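# About Tivthorpe Equipment Planning

We help small plants and school workshops decide what automation to buy, what it will cost over its life, and what can wait a year.

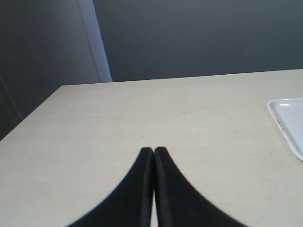
Most of our work goes into the money around a robot, and the arm itself is often the easy line on the quote. Customers come to us with a price for an arm and nothing for fingers, guarding, spare pads, a table, or the hours someone will spend teaching it a job. We build the rest of the budget with them. We start with plain setups: a two-finger gripper over a bare cream tabletop, a white tray off to the right, and a clear stretch of surface between them. A layout like that is cheap to change, and it shows early on whether a customer needs a different gripper, a bigger table or a second tray position before any of those go on a purchase order.

## Who we are

Helmi Miettinen started the company after 13 years in purchasing for a packaging manufacturer. She handles quotes, leases and supplier contracts. Tuulikki Laitinen runs trials and writes the technical half of every plan. There are 10 of us now, all working from the same building in Nirnalard.

We don't sell equipment and we don't take commissions from people who do. Clients pay a fixed fee, agreed before we start.

## What you get

Every client gets a written plan with these parts:

- Purchase list, split into "needed on day one" and "later"
- Installation and floor space
- Training hours, priced at your own wage rates
- Spares and wear parts
- Service contract terms, with our notes on what to ask for
- A replacement date for each major item

Plans are kept in Clostix, our own costing workbook. You keep the file and can edit it. It currently holds 593 line items, from cable trays to calibration visits, and we update the prices every November.

## Trials

If you are unsure whether a part can be picked up reliably, send us a box of them. We ask for 200 pieces, including any bad ones you would normally see in a batch. Tuulikki will write up the results and list the fingers or pads she would budget for. Trial fees come off the price of a full plan - provided you order the plan within the same budget year.

## Getting in touch

Tell us what the job is, how many shifts you run and when your budget closes. Clients in the Tavares area can ask for a site visit at no extra charge. Everyone else pays travel at cost.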